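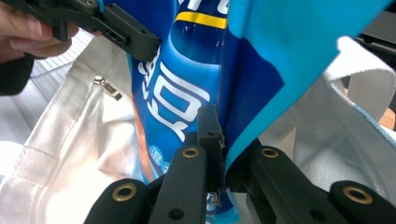 March 9, 2026

Slow start this morning, and I'm writing this with my second cup of tea because the glue pot took its time coming up to temperature. Spent the first hour on the big atlas from Trudthorpe, which has been sitting under boards since the end of February and has finally stopped trying to curl at the fore edge. I had more or less made my peace with a slight wave in the last section, so it was a lovely thing to lift the weight off and find the leaves lying flat, or flat enough that I would be happy to put my name to them.

Collated it again before sewing, all 211 leaves. The first time through I got 210 and had a bad few minutes, then found that two of the plates had been hanging on to each other at the gutter with a bit of old paste. They came apart with a bone folder and patience. No loss of image, just a little skinning on the back of one, which I've filled with a thin tissue and marked in the treatment sheet.

Sewing supports: I went back and forth on this all last week, and Fadime and I had a long and very friendly disagreement over it. She would sew on tapes and be done. I still like cords for a book this heavy, and the old sewing holes are there, asking to be used. We settled on cords, with the first and last 2 sections guarded in linen so the strain is shared out a bit. She is right that it will make a thicker spine, and I've written down the swell so we can argue about it properly when it's rounded.

Thread test. Tried the Lemari linen against what was left of the old spool. The Lemari is smoother and takes wax nicely, but it seems to me a touch thick for the thinner sections near the back, where the paper changes. I'll sew the front with it and see how the swell builds before I decide about the rest. Karabo, if you are reading this and looking for the finer thread, it's in the drawer under the board shears, behind the needles, where it has always been and where I also failed to find it on Friday!

Paste: new batch, wheat starch, cooked 46 minutes and left to cool with the lid on. Strained it 3 times. Slightly stiffer than the last one, good for the spine linings, and it will want thinning for the tissue repairs. Please don't thin the whole jar – take some out into a dish. The last jar went sour early and I suspect the brush went back into it wet.

The Jacobs ledger is still waiting on leather. Gultora sent swatches, and the darker brown is a fair match in good light and much too red under the lamp, so I've asked them if they have anything between the two. Until that comes I'd leave the spine alone. The boards are sound, the corners have been consolidated and it's perfectly safe in its box.

Humidity was a little low when I came in, so the trays have been topped up. I'd like to keep an eye on it while the atlas is open on the frame.

Tomorrow: mark up the cords, sew as far as section six, stop and measure. Fadime has the press in the afternoon.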